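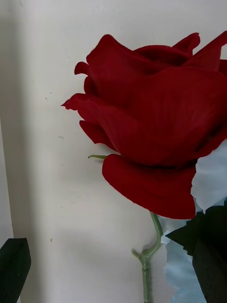 Fatstead Storage and Shelving
Minutes of the meeting between production, sales and warehouse
November 27, 2021

Present: production manager, sales manager, warehouse supervisor, purchasing officer, quality inspector. The office manager took the minutes.
Apologies: the accountant.

1. Minutes of the last meeting

The minutes were read and accepted with one correction. Under item 4 it was written that the powder coating line will be closed for cleaning. It should say that only the second booth will be closed.

2. Orders

Sales reported that the order from Goossens for locker doors is confirmed in writing. It is for 159 doors, all with ventilation slots and all in light grey. The customer asked if the number plates can be riveted instead of glued. Production answered that it is possible, but the holes must be punched before coating, so the drawing has to be changed first. Sales will send the changed drawing to the customer and wait for a signature before any steel is cut.

The enquiry from Prellell is still open. They want a price for pallet racking with a bay width we do not make at present. The purchasing officer asked that we do not give a price until the beam supplier has answered. Agreed.

3. Steel delivery

The last delivery of sheet came with edge damage on two bundles. The quality inspector measured the sheets and found that most can be used for shelf dividers, where the edge is trimmed anyway. The rest was set aside with red tags. The supplier was informed and has offered a credit, but the amount was not yet given.

There was a discussion about where damaged material is kept. At the moment it stands beside the shear, and the operators have to walk around it. The warehouse supervisor offered the space behind the loading door. Production accepted this, on the condition that the forklift lane stays free.

4. Retis shelving range

The test of the new bracket was done with a load of 800 kg on the bay. The bracket held, but the upright showed a small bend near the foot plate. The quality inspector does not want to publish a load rating before the test is repeated with the thicker foot plate. Sales was not happy with this, as the catalogue page is already prepared. After some talk it was decided that the page goes out without the rating -- the words "load rating on request" will be printed in its place.

The catalogue will also say that the clips can be ordered in bags of 70. The question of colour for the end panels was left for the next meeting.

5. Press brake

The back gauge on the older press brake is again not holding its setting. Maintenance has adjusted it, and it was correct for short parts but not for long ones. Production asked for a visit from the service company. The purchasing officer will ask for the cost of the visit, and separately for the price of a new gauge. Until then, long parts are to be bent on the newer machine only. The production manager will put a notice on the older one.

6. Warehouse

The stock count in June showed differences in the fasteners, and the new bin labels were meant to solve this. The labels are now on all the bins in the first aisle. The second aisle is not finished. The label printer was out of ribbon for up to 2 weeks and a spare is now kept in the office.

7. Other business

The lights over the packing bench are too weak in the late afternoon. The office manager will call the electrician.

Drivers are asked again to sign the visitor book before they enter the yard.

Actions

Sales: changed drawing to Goossens; reply to Prellell after the beam price is known.
Purchasing: service visit and gauge price; follow the steel credit.
Quality: repeat the Retis test.
Warehouse: move the tagged sheet; finish the second aisle.
Office: electrician.

The next meeting will be called by e-mail.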